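**Halvard Wikström**
Sirdale hand grippers, build thread, part 3. Mechanics are mostly done. Encoder calibration, backlash, pad alignment and the logging side. Parts 1 and 2 are linked from my profile.

**1/**
Recap for anyone joining at this point. Sirdale is a pair of hand-held grippers, two fingers each, no motors. You hold one in each hand and squeeze. An encoder records the opening, a small board timestamps it, and later I try to make a desktop arm repeat the motion. The arm is a separate problem and gets its own thread in December.

**2/**
Change since part 2: the finger plates are now the cut-out version with the triangular windows. The solid ones were stiffer but heavy enough at the tip that my wrist gave up before the battery did.

**3/**
Bench testing moved out of the Neromstead workshop and on to the round table at home. The workshop bench is at standing height, which is fine for soldering and wrong for two-handed pick and place. Sitting down, elbows stay low and the tracks are a good deal smoother.

**4/**
Test set for the pads is small household stuff in a shallow tray. Block-built figures are good because they have corners and flats at odd angles. The rose-gold tube is the awkward one. Anything cylindrical and shiny finds out whether your pads are parallel.
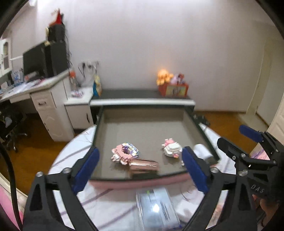 *Last edited: 14/10/2023*

**5/**
Pads first, then. If the two faces toe in at the front, a tube gets squeezed backwards towards the palm. If they toe out, it shoots away from you. Both of mine toed out at first. I shimmed the rear screw on each finger with a single washer and checked against a steel rule held between the pads.

**6/**
The shim is a bodge. The proper fix is to move the hole in the drawing. I have moved the hole in the drawing. I haven't remade the part.

**7/**
Encoder. Magnetic, 12 bit, on the main pivot. Fully open on the left unit reads 1123. Fully closed, pads just touching, reads 153. Squeeze harder and it keeps falling, as the pads give. I want that region in the log, so closed is defined as first contact and anything lower counts as squeeze.

**8/**
Finding first contact repeatably is annoying by eye. What works: strip of paper between the pads, pull gently, close until it drags, note the number. Do it five times and take the median. The mean gets dragged about by the one time you sneeze.

**9/**
The right unit is mirrored, so its counts rise as it closes. I could flip the magnet. I flip the sign in the firmware, in one place, with a comment. Last year I had the flip in two places and lost an evening to a gripper that was correct only when both bugs were present.

**10/**
Backlash. Close to contact, open, close again, compare. The left was fine. The right had visible slop at the pivot, which I blamed on the bearing. Dalal Geagea looked at it over a call and asked whether I had tightened the screws in order or all the way round at once. All the way round at once. Slackened them off, closed the jaws on the rule, tightened in order from the pivot outwards. Slop gone.

**11/**
Thread lock on everything after that. The removable kind. Do not use the permanent kind on small screws going into plastic.

**12/**
Someone asked where the screws come from. Drestberg, button head, standard lengths. I bought the assortment box and have used two of the sizes in it. The rest will see me out.

**13/**
Next job was clutter. A tray with space between the objects is a kind test. The finger tips go in from above and the plates never touch anything. A box with walls is less forgiving: the plates are wider than the pads, and they meet the rim before the pads meet the object.
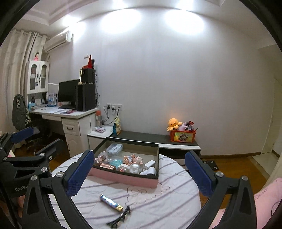 **14/**
So approach angle matters more than opening width. Straight down works for anything in the middle. For things against a wall you have to tilt, which brings one pad in low and the other late. The log shows it as a slow first half of the close and then a sudden stop.

**15/**
I had been treating that sudden stop as a dropped packet and smoothing it out. It's real contact. The filter now only fills gaps where the sequence number says a sample is missing. If the sequence is unbroken, the data stays as it came.

**16/**
Related: sequence numbers are cheap. Two bytes per sample. Put them in on day one. I put them in on day forty or so and have a folder of older recordings I can't trust.

**17/**
Timing between left and right. Each board runs on its own clock and they drift. Current method is crude: tap the two grippers together at the start and again at the end of every recording, find both spikes, stretch one log to fit the other. Good enough for placing small objects. Not good enough for passing something from one hand to the other, which is what I want to do next.

**18/**
Bilal Khalaf suggested a shared sync wire. It would work. It would also be a cable between my wrists. Leaving it as plan B.

**19/**
Plan A is a radio beacon from a third board sitting on the table, both grippers listening. Tülin Bilgin has lent me her Fakhoury board to try it on. Pin labels are on the underside, so I've drawn a map on masking tape and stuck it to the top.

**20/**
Longest clean recording so far is 509 seconds with no missing sequence numbers on either side. It ended when I leaned on the stop button. The button has since moved to the back of the handle.

**21/**
Cable routing, as two people have asked. Leave a loose loop at the handle and fix it at one point only. Fixed at two points it pulls on the connector each time you turn your wrist, and the connector is the part you least want to resolder.

**22/**
Known faults as of tonight:

- left pad lifts slightly at the bottom corner
- right unit reports a stale value for the first few samples after power-on
- shims still fitted (see 6)
- handle is sized for my hand; Sorcha Dalgleish can't reach full close on either unit without shifting her grip

**23/**
The last one is the most work. Moving the trigger back changes the linkage ratio, which changes the calibration, so 7 and 8 get done again from the start. I may make two handle sizes and keep the linkage alone.

**24/**
Files go up once the hole from 6 is proven in a real part. Please don't ask for the current ones. They are wrong by one washer.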